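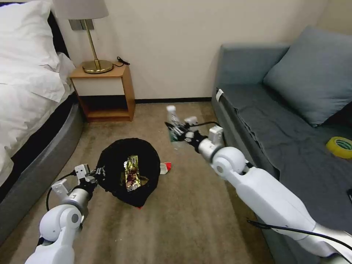

Schwarzer Beutel mit Folienverpackung auf Teppichboden

Teppichboden ist ein textiler Bodenbelag, der einen Raum in der Regel von Wand zu Wand bedeckt. Vom losen Teppich unterscheidet er sich dadurch, dass er zugeschnitten und meist fest mit dem Untergrund verbunden wird. Verbreitet ist er vor allem in Schlafräumen, Büros und Beherbergungsbetrieben.

Aufbau
Der Belag besteht aus Nutzschicht und Rücken. Bei getufteten Waren wird das Garn mit Nadeln in ein Trägermaterial eingestochen und rückseitig verklebt. Bleiben die Schlingen geschlossen, spricht man von Schlingenware, sind sie aufgeschnitten, von Velours. Als Fasern dienen Polyamid, Polypropylen, Polyester und Schurwolle. Rollenware ist häufig 4 Meter breit, für größere Räume müssen Bahnen aneinandergesetzt werden.

Verwendung in Hotels
In Gästezimmern wird Teppichboden wegen der Trittschalldämmung geschätzt. Bevorzugt werden melierte Beige- und Grautöne, auf denen Laufspuren weniger auffallen. 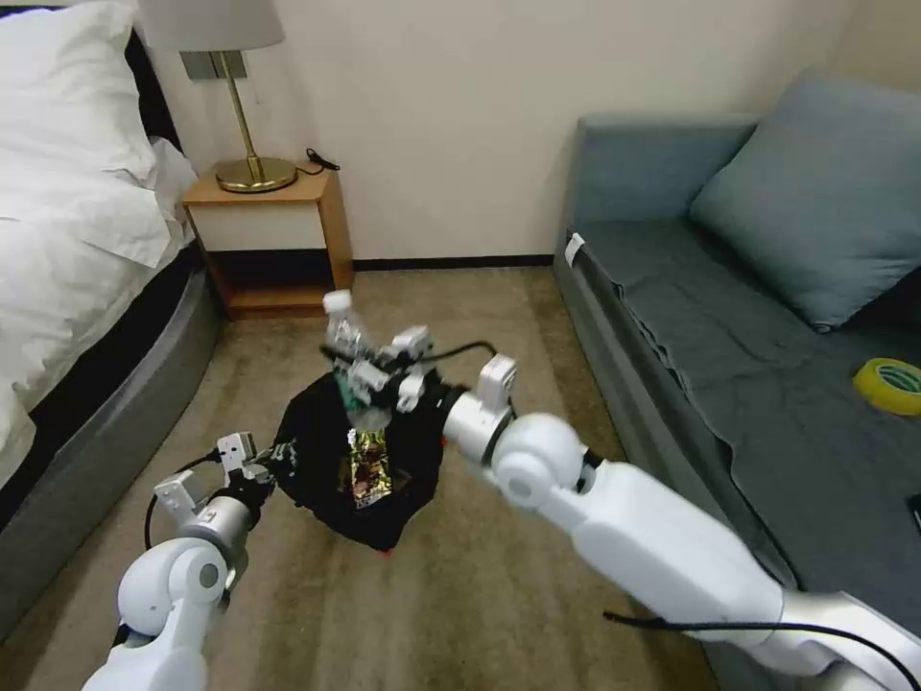 Kelechi Chukwu wendet dagegen ein, die Schalldämmung werde überschätzt, solange der Estrich selbst schlecht entkoppelt sei; ein Hartbelag mit guter Unterlage leiste in vielen Häusern dasselbe. Melaniia Chornovol hält in ihrem Handbuch »Textile Böden« (Verlag Skumska) an der älteren Auffassung fest.

Verlegung
Vor dem Zuschnitt soll die Ware im Raum ausliegen, damit sie sich der Temperatur anpasst. Kleine Flächen werden lose verlegt oder mit doppelseitigem Klebeband fixiert, größere vollflächig verklebt oder auf Nagelleisten gespannt. Den Wandabschluss bildet eine Sockelleiste.

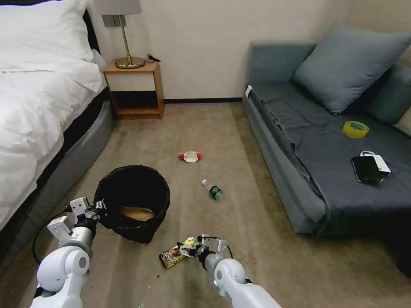
Beim Verspannen liegt unter dem Belag eine Filz- oder Schaumunterlage, die beim Austausch oft weiterverwendet werden kann. Verklebte Ware lässt sich schwerer entfernen, Klebstoffreste müssen abgeschliffen werden.

Pflege
Zur laufenden Reinigung genügt ein Bürstsauger. Flecken werden vom Rand zur Mitte hin abgetupft. Für die Grundreinigung ist die Sprühextraktion üblich.

Siehe auch: Nadelvlies, Teppichfliese, Auslegeware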